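Home Shop Bedding Kids & Teens Sheets Help Basket

Filed under: Bedding > Printed sheets > Fruit & animals

The Purko Strawberry Bear Sheet

We have sold a lot of plain bedding over the years at Gokoston, and we're fond of it, but there is always one corner of the Randdale shop where people slow down and start smiling, and it's the corner with the Purko prints. The Strawberry Bear is the one they pick up first. Grown men have bought it for themselves (we wrapped it, no questions!), and we have one grandmother who started with a crib-size set for the baby and then came back for the full size so that she could have it on her own guest bed.

The ground color is a soft beige, and over it are scattered strawberries, little pale flowers and a white bear holding a strawberry of its own, with small rounded ears and an orange spot on the cheek. The motifs are spread out with plenty of beige between them, so the print stays gentle even on a big bed. If you're used to children's bedding that shouts at you from across the hall, you'll find this a very restful change. It sits happily with wood furniture, with cream walls, with a brown blanket or an olive one, and we've even seen it under a dark gray comforter in a teenager's room, where only the turned-back part showed and it looked lovely.

The cloth itself is a cotton with a fine texture to it, something you notice with your palm before you notice it with your eye. It's a little cooler to lie on than a brushed sheet, and it softens nicely over the first few washes. Gergely Szénási, who does our buying, slept on the sample for the whole of one April before he would put in the order, and his only complaint was that his daughter kept trying to take it away from him.

A word about wrinkles. This is a sheet that creases, the way most honest cotton does, and we would sooner tell you now than have you write to us later. If you pull it out of the dryer while it is still slightly damp and put it straight on the bed, smoothing from the middle out toward the sides, most of the creases settle by evening. You can iron it if you enjoy ironing. Use a medium heat and go over the back of the cloth, so the print keeps its color.
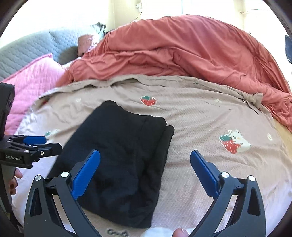
Another thing customers bring up, and we hadn't thought of it until they did, is how good a pale sheet is for folding laundry on. So many of us do the folding on the bed, don't we? Dark clothes especially are so much easier to see against beige than against navy or charcoal. You can find the sleeves, you can see where the edge of a black sweatshirt really is, and you can pick off the lint before it goes in the drawer. Thick things like sweatshirts and heavy T-shirts do best folded in half lengthwise first, sleeves tucked in, and then doubled over from the bottom. Press out the air with your forearm and the pile will stand up much better.

Do wash dark clothes a couple of times before you leave them lying on any light-colored bedding for long, though. A brand-new black garment can give up a bit of dye, particularly if it's damp, and that is a sad thing to find on a white bear. If it does happen, rinse the spot in cold water right away and wash the sheet again before it goes anywhere near the dryer.

Sizes and fit

The sheet is sold as a flat sheet in crib, twin and full. We chose flat over fitted on purpose - a flat sheet will go on nearly any mattress, it folds into a neat square for the closet, and it can be used on top in the summer when a comforter is too much. If your mattress is a deep one, please measure the depth before ordering and consider going up a size, so there is enough to tuck under on both sides. Matching pillowcases come separately in packs of 3, and they do sell out ahead of the sheets, so it's worth adding them at the same time.

Washing

Wash before first use, in warm water, with similar colors. Skip the bleach and go easy on fabric softener, which leaves a coating on the cotton and makes it feel a bit slick. Tumble dry low, or hang it outdoors out of strong sun. Expect a small amount of shrinkage in the first wash; the sizes we list allow for it.

Goes well with

The Lins waffle blanket in oatmeal is our favorite partner for it, and the Lins bolster in moss green picks up the leaves on the strawberries very prettily. We keep both in the Randdale shop if you'd like to come in and lay them side by side, and we really do encourage that, as colors on a screen are never quite the colors in your bedroom.

Delivery and returns

Item no. 469. Orders leave us within 6 working days. You have 30 days to send the sheet back if it isn't right for you, unwashed and in its wrapper please, and we'll happily swap it for another size if that was the trouble. If you're stuck between two sizes, write to us with your mattress measurements and somebody from the shop will answer you.

Gokoston Bedding, Randdale | Contact us | Page updated 2025-01-29 | © Gokoston | Back to top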